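Flumik 桌面理纸机械臂 中期进展报告
提交给：Plama 小额制作资助
制作地点：Samberg 共享工坊
报告期：开工至一月底

先说现在能做到哪一步

机械臂已经能自己从一叠散纸的边上插进指尖，把最上面一张挑起来，移到旁边放下。速度很慢，声音也不小，可是第一次看它完整做下来的那个晚上，我们在工坊里高兴得把灯都忘了关（第二天收到了值班表上的留言，已道歉）。申请书里写的"挑起、分开、放平、拍照"四个动作，前两个能做，放平做到一半，拍照的程序写好了但还没有和机械臂接在一起跑过。

总的进度比申请书里的时间表慢。慢在夹爪，后面会细讲。底座、关节和走线反而比预想的顺利，省下来的时间正好贴给了夹爪。

为什么做这个，再简单提一下

评审意见里有人问，市面上有自动进纸的扫描仪，为什么还要机械臂。我们想处理的纸进不了扫描仪：卷过的、边上带打孔线的、夹着金属件的、大小不一又舍不得裁的。Samberg 的储物架上堆着好几箱这样的东西，旧的设备说明、手写的维修记录、打印机吐出来的连续纸，有些和工坊里还在用的老机床有关，丢了就没有了。人手一张张摊平再拍，做过的都知道有多磨人，做不到半箱就散伙了。

所以目标从一开始就不高：一台放在普通木桌上的小机械臂，能慢慢地、不撕坏纸地，把一叠乱纸变成一张张摊平的纸。它可以在我们旁边焊东西、喝茶的时候自己做，一个晚上做一小摞就很好。

机械部分

底座换过一次。最早那版用夹具夹在桌沿，臂伸到最远时整张桌板会跟着轻轻点头，指尖的误差一下子就大了。现在的底座加宽，底面贴防滑垫，里面灌了配重，臂展开以后稳多了。搬起来很沉，每次收工要从桌上抱回柜子，我们给它加了两个提手，用的是旧抽屉上拆下来的。

关节沿用申请书里的方案，没有改。减速部分打印件的齿隙比买来的大，低速时手摸得出来。做理纸这件事，齿隙的影响主要在抬升方向，我们在程序里让臂每次都从下往上接近目标位置，齿隙就总是偏在同一边，效果出奇地好！这个办法没花一分钱，是调试到很晚的时候随手试出来的，后来在别的动作里也全都改成这样了。

走线重新做过。腕部的线原来从外侧绕，转到某个角度会蹭到纸，有时把刚挑起来的纸又带回去。改成贴着小臂内侧走，过腕关节的地方留一个松弛的弯，外面套编织网。改完以后蹭纸的情况没有再出现。唯一的缺点是换线麻烦，要把小臂外壳全拆开。

腕部装了一个小相机，朝着指尖方向看。原本只打算拿它做最后的拍照，装上以后才发现它最大的用处是调试。臂外面架的相机看纸总是一片白，腕上这个离得近，纸边翘起多少、指尖有没有真的进到纸下面，一眼就清楚。它的缺点也在近：纸一拱起来离镜头就太近了，焦点对不上，纸上的字全糊掉。用它来读文字恐怕不行，这一点在"接下来"里有调整。

夹爪，花时间最多的部分

申请书里画的是两片平行的软垫，像人用拇指和食指捏纸。做出来以后，捏一张平放在桌上的纸，基本捏不起来，软垫只是把纸往中间推皱。捏一叠纸的边又会一次捏起好几张。这个版本我们认真调了很久，换过垫子的硬度，在表面刻过纹路，也试过贴一小片橡皮，都不够可靠，最后放弃了。

接着试的是吸盘。吸盘对新的复印纸很好用，对旧纸就不行了，纸面一有折痕就漏气，碰到打孔的地方更是完全吸不住。泵的噪声也让工坊里的其他人很有意见。吸盘没有扔，收在盒子里，以后也许可以做辅助。

现在用的是楔形指尖。深色的打印件，前端削尖，整体往后变宽，表面略带一点哑光。动作是先从纸边外侧贴着桌面滑进去，等尖端进到纸下面，再慢慢往上顶，纸会顺着楔面拱起来。拱起来以后就好办了，另一侧的手指过来轻轻一压，就能带走。这个形状的灵感来自大家拆信封的手势，谁都会做，要让机器做得像样却折腾了我们好久。

尖端的厚度是个两难。太厚进不去，太薄会弯，打印出来还带毛刺，勾纸。我们试了一批不同的尖端，最后把离尖端 2 毫米以内的那一小截单独打磨，再用细砂纸沿着一个方向收光。Iyer 的驱动板在这里帮了大忙，它能把电机电流读出来，指尖一顶到阻力就有反应，我们拿它当很粗糙的力觉用。顶得太重就退一点，换个角度再进。没有加任何专门的力传感器，目前看来够用。 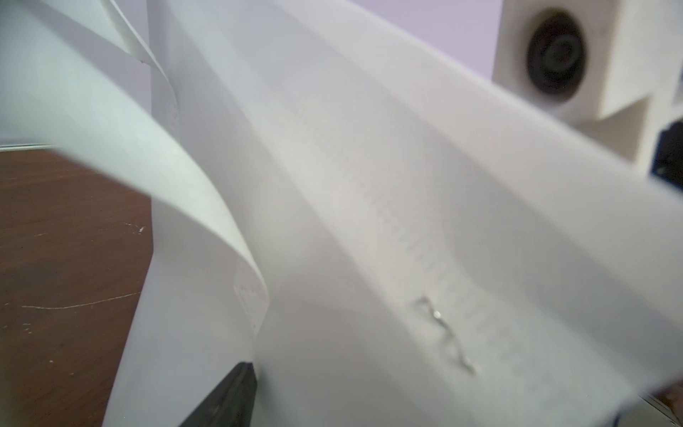
楔形指尖顶在两张纸相接处，左侧的纸已卷起；大纸面上有一小段弯折的金属丝。

卷曲的纸比平纸难，也比平纸有意思。平纸只要进得去就能抬，卷纸本身有劲，指尖一碰它就换个地方弹起来，有时自己翻过去盖住旁边那张。我们原来的想法是每次先把纸压平再挑，试下来反而多出很多麻烦，压的那一下常常把下面的纸也挪动了。后来改成顺着它卷的方向走，让指尖停在两张纸挨着的地方等一等，等纸静下来再动。等待的时间现在是写死的，宁可长一些。看着它停在那儿一动不动，头几次总以为是程序死了。

桌面也要说一句。工坊的木桌很漂亮，可是指尖贴着桌面走，遇到木头上的划痕会顿一下，电流读数跟着跳，程序就误以为碰到纸了。我们先在软件里做了过滤，短促的跳动不算数。另一个办法是铺一张薄垫，垫子又会和纸粘在一起，冬天空气干的时候尤其厉害。目前还是直接在木桌上做，过滤勉强够用。

金属件

旧纸里的订书钉和铁丝是我们最担心的东西。夹爪会勾到它，纸会撕，掉进关节里更麻烦。申请书里把这件事写成"人工预先清理"，一句话带过，现在看当时写得太轻松了。纸卷着的时候，翻看一遍根本看不全。

我们在楔形指尖里试着埋了一小块磁铁，想顺手把松脱的钉子吸走。吸是能吸，吸上以后钉子就横在尖端，下一次往纸下面滑的时候正好成了一把小刮刀。磁铁拿掉了。现在的做法是让腕部相机在每次下指之前先看一眼，发现纸面上有亮的细长反光就停下来，亮灯叫人。反光识别写得很简单，就是找一小片特别亮又特别窄的区域，会误报，卷起的纸边在灯下也会很亮。误报顶多是多叫我们一次，可以接受，漏报才是问题。目前这个功能还是单独跑的，没有进主程序。

软件

主程序结构没有大改，仍然是一个一个动作串起来，每个动作结束都要确认，没确认就回到安全位置。写得很朴素，好处是工坊里谁都看得懂，有一位平时只做陶艺的成员也自己改过等待时间，改完还写了注释，我们特别开心。

学习的部分还在早期。我们用手带着臂做动作，把关节位置和腕部画面一起存下来，打算以后拿来训练一个小模型，让它自己判断从哪条边下指比较好。眼下下指的位置还是人在屏幕上点的。存数据这件事比想象中占地方，工坊那台旧电脑的硬盘已经满过一回，丢了一个晚上的记录，之后每次收工都会拷到外接盘上。

标定也改进了。以前每次搬动底座都要重新对一遍，又慢又容易错。现在桌上贴了几个定位的小标记，底座靠上去，臂自己去碰一下就知道位置。第一次来的成员照着说明也能做完。

测试情况

正式一点的测试做了一轮，用的是普通的 80 克复印纸，先揉过再大致展开，散着放在桌上。共试了 42 次，成功的标准是只挑起一张、没有撕破、放到旁边的区域里。结果过半成功，失败的大多数是一次带起两张，其次是挑起以后在半路滑落，撕破的情况很少，而且都出现在纸边本来就有裂口的时候。

我们不想把这个结果说得太好听。复印纸揉出来的皱和存了很多年的卷纸完全是两回事，旧纸更脆，也更有弹性。旧纸只做了零散的尝试，用的都是已经拍过照、坏了也不心疼的那些，没有按统一的办法记录，所以这里不给比例。印象里长条形的和带打孔边的最难，打孔的那条边软，指尖从那里进去，纸会沿着孔线折一下，抬起来的角度就不对了。换到没有孔的一边下指会好很多，这一条以后会写进下指规则。

光线的影响也很大。白纸叠白纸，顶灯全开的时候边缘几乎看不出来，关掉一半灯，从侧面打光，纸拱起来的地方就有了明暗，相机和人都看得清楚。侧光灯是从别的项目借的，我们准备自己做一个装在底座上。

安全方面，急停按钮装在桌子靠过道的一侧，伸手就能拍到，每次开机先试一下急停再上电机。臂的力气不大，被碰到会停。工坊里有孩子活动的时段我们不开机。

经费

到目前为止花了大约 465 欧元，主要在电机和驱动板上，其次是相机和打印材料。夹爪反复重做，耗材比预算多，但单件很便宜，总数仍在计划之内。吸盘和气泵那部分算是走了弯路，泵是向工坊里的人借的，只买了吸盘和软管，损失不大。配重、提手、定位标记用的都是现成的废料。

剩下的钱想做一点小调整，申请书里有一项是给最后拍照用的三脚架和翻拍台，我们希望改成一个固定在桌子上方的相机支架，原因前面提过，腕部相机离纸太近，拍整张的时候不合适。金额不变，只是换了东西。如果 Plama 这边需要另外填表，请告诉我们。

没做成的和拖下来的

放平这个动作拖得最久。设想是用小臂侧面像尺子一样从中间往两边抹，第一次试就把纸抹到了地上。后来在小臂上包了一层毛毡，抹是抹得动了，但卷得厉害的纸抹完松手又卷回去。我们在考虑用一块透明的压板，机械臂把纸送到压板下面，人或者机器再放下压板，拍完照抬起来。压板的铰链已经画好了图，还没有做。

公开的制作说明原定这个阶段放出初稿，现在只有底座和关节两章能看，夹爪一章写了又推翻，跟着实物一起改。希望等指尖形状定下来再写，免得有人照着旧版做出一个捏不起纸的夹爪来，材料和晚上都浪费了。

另外，申请书里写过想让臂自己翻转纸张拍背面，这个阶段完全没有碰。以现在的进度，我们建议把它从这次的目标里拿掉，放到以后。双面的纸先由人来翻。

工坊里的反应

每次调试旁边都会围上几个人，给的主意有些非常好。逆着光看纸边是做皮具的成员提的，她平时检查皮面就是那样看。木工那边帮我们把底座的木箱做得又结实又好看，还倒了角。也有人觉得太慢，问什么时候能一晚上做完一箱，我们只能笑笑，先把一小摞做好再说。

开放晚上我们把机器摆出来让大家试着带它的手做动作，排队的人比预想的多。带过的人都会立刻明白纸有多难对付，也因此多了好些愿意来帮忙整理旧纸箱的人。下一次开放晚上还会摆，到时候希望能演示不用人点位置的版本。

接下来

先把指尖定型。现在用的这个形状还想再窄一点，前端换成耐磨一些的材料，打印件用久了尖端会变圆，变圆以后进纸就差。做一个可以快速更换的卡口，磨圆了直接换。

然后把金属反光的检查接进主程序，每次下指前都跑一遍。为了知道它会漏掉多少，要准备一批故意放了钉子和铁丝的纸来测，放在不同的位置，平的卷的都要有。

上方的相机支架和压板一起做，两样东西要占同一块桌面，位置得先用纸板摆一摆。支架好了以后，腕部相机就专心看指尖，读字和存档交给上面那个。

侧光灯、双张检测也在单子上。双张检测想先试最笨的办法，挑起来以后从下面照光，看透过来的亮度，一张和两张差得挺明显，我们拿手电筒试过，有希望。

最后是旧纸的正式测试，按纸的种类分开记录，连失败的样子也一起存下来。做完这一轮，才谈得上拿储物架上那几箱真正要保存的东西来用。

附带的资料

目前的底座和关节图纸、走线照片、标定步骤都放在项目的共享文件夹里，Plama 的账号可以直接看。夹爪的各个版本也都留着文件，包括失败的软垫版，文件名里写了哪里不好。视频还没剪，原始文件很大，需要的话我们可以先挑几段发过去。

如果有机会来 Samberg，晚上七点以后通常有人在，机器就放在靠里面的那张木桌上，欢迎自己带一张皱巴巴的纸来试！

Flumik 小组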